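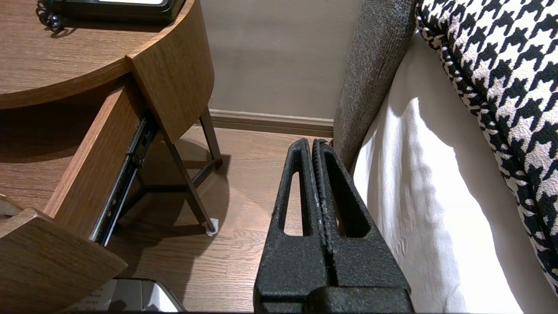 Can one person set up the Illine arm kit on their own? One person can do it, but a second pair of hands helps when you bolt the arm to its base.

2/ I've had the kit on trial from Ruggiero, who sell it and hire it out. Posting my notes as I go. I paid the normal hire rate and they haven't seen any of this.

3/ The job I care about is hotel bedrooms. Open a bedside drawer, take out what's in it, put it back, close the drawer. Boring work for a person and surprisingly awkward for an arm.

4/ Calibration took 20 minutes the first time. The manual has the steps in the wrong order on the page about the wrist camera. Do the camera before you zero the fingers.

5/ The black fingers come with the kit. They have a triangular cutout and a grippy surface, and they fit into narrow gaps well. They do mark. Mine have pale scuffs on them. Spares come in pairs and you can't buy a single one.

6/ Software is called Petumis. You get a live view, a speed slider and a log. The log is good. The speed slider resets itself every time you restart, so check it before you press go.
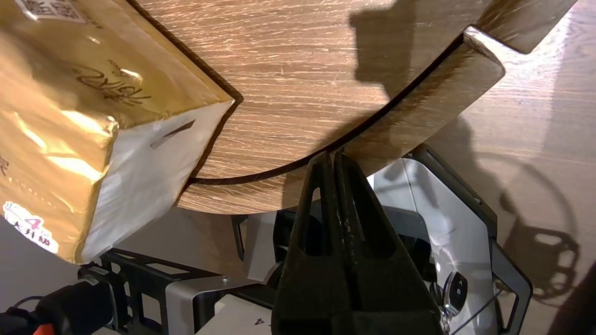 Thread last edited: Tue 25 April

7/ Shiny packets are the hard part. Foil throws bright highlights back at the wrist camera and the grasp planner doesn't like them. Turning the exposure down two steps in Petumis helped more than moving the lamp did.

8/ Curved edges next. With a round table top the arm wants to come in square, and you have to tell it the edge is curved. There's a setting for this under Surfaces - I missed it for days.

9/ Noise: fine. You could hold a conversation next to it. The fan is louder than the joints.

10/ Price. The full kit is £2,000 before VAT with a two-year warranty. Fingers and cables aren't covered. Hire is by the week and you pay the courier both ways. 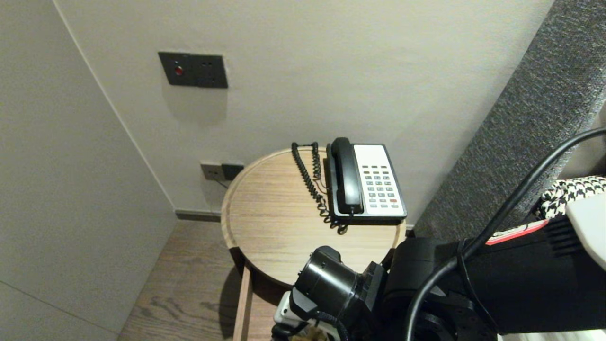 Esi Agbenyega replied that she'd had the same kit at Clustholm and the cable was her main worry, as it has to go over the arm and needs plenty of slack near furniture.

11/ Agree with that. I now run the arm through its whole reach at the lowest speed before each session and watch the cable, then tie it.

12/ Ruggiero say a firmware update is due in July that will remember the speed setting. I'm keeping the hire going until then. Next posts will be on lifting a phone handset.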